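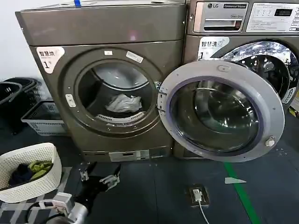 The number 1 washer and dryer in the Levley laundry room, with the robot's arm at lower centre.

I've written about a lot of openings for this page, but Wednesday was my first laundry. Levley, the linen and uniform outfit on the Grenside side of town, has put a two-armed robot to work in its small-loads room, and I got to hang around for most of a morning and get in everybody's way.

The small loads are the fiddly stuff that doesn't go through the big tunnel machines (tea towels from cafés, kitchen jackets, odd bits from the physio clinics). They come in by the basket and each customer's lot has to stay together. The robot's job is loading and unloading. People still do the sorting, the stain work, the folding and the arguing with customers over whose tea towel it was!

It's slow, I have to say. I watched it think about one sock for long enough to finish my coffee. Manolis Margaritis, who runs the room, says speed was never what he was after. His crew of 9 was bending down to those front-loader doors all day long, and last year he had two people off with sore backs at the same time. "I can live with slow," he told me. "It doesn't mind the bending."

So what's changed for the crew? Quite a bit, by the sounds of it. The early start is gone, for one thing, and the first shift now comes in at seven. Everyone did 20 hours of training, paid, and two of the loaders have moved over to repairs and mending, which one of them loves and the other is still making up her mind about. No jobs were cut. I did ask whether that would still be true next year, and Margaritis said he'd promised it through to July and would sit down with the crew again then. A couple of people at the folding table weren't thrilled with that answer, and I don't blame them.

They also told me they end up walking over to help it more than they'd expected. Drawstrings are a pain, apparently, and so are aprons.

The robot got through 68 loads in its first full week. Levley's Carroll Street shop is next in line for one, if the doorway there can be widened in time.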